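Diary, 4/21/25

Easter Monday, so no work and no traffic outside. I made Java coffee in the big pot, drank too much of it, and then I sat with this diary because my head was full from Saturday.

On Saturday my sister-in-law asked me again if I still believe that machines will do our housework. She remembers that in December I told the whole family at dinner that in five years I will not pack a bag or fold a shirt anymore. I was very sure then. I had just read a long article from Woldemariam and I repeated it like my own opinion. Now I am less sure, and I want to write down why, before I forget my reasons and begin to argue again.

My reason is the shopping. We went to Bromlow's for the holiday food, and when I came home I put everything away in perhaps three minutes, while I was speaking on the phone. I did not think at all. But then I tried to think about it, item by item, and it became strange. A bag of nuts has no fixed shape. It bends in the middle when I take it from the top, so my fingers go lower without asking me. A packet of tissues is soft, but a jar is hard and round and wants to roll. When one thing lies on another thing, I know which one must go first. How do I know this? I could not explain it to a child, and so I don't see how I would explain it to a machine.

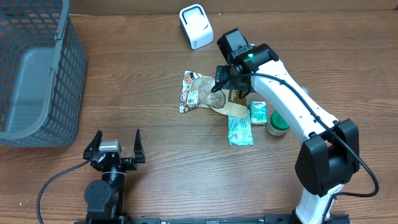

Also there is the question of colour and shine. Clear plastic reflects the lamp, and even I sometimes don't see where the bag finishes. My own eyes are 20 years past their best, but my hand corrects the mistake when it touches. I think the touching is the harder part to copy.

To be fair, I must write the other side too. The dishwasher is a robot, in a way, and my grandmother would not believe it. The Pradetti vacuum has cleaned our hallway for two winters and complains only about the fringe of the carpet. It cost $800, and then $222 for the repair of the wheel, and I still would buy it again. But it has one job and the floor is flat.

In my old job at the warehouse we had 700 kinds of small goods on the shelves, and every new person needed a week before the hands were quick. So maybe I should give a machine also its week, or its ten years. I would be happy with a slow one. If it needs the whole night to put the groceries in the basket, I am asleep anyway.

I will tell my sister-in-law that my answer is now "some chores, not yet the kitchen". She will laugh and remind me of December.

Tomorrow: bread, light bulb for the stairs, call the dentist.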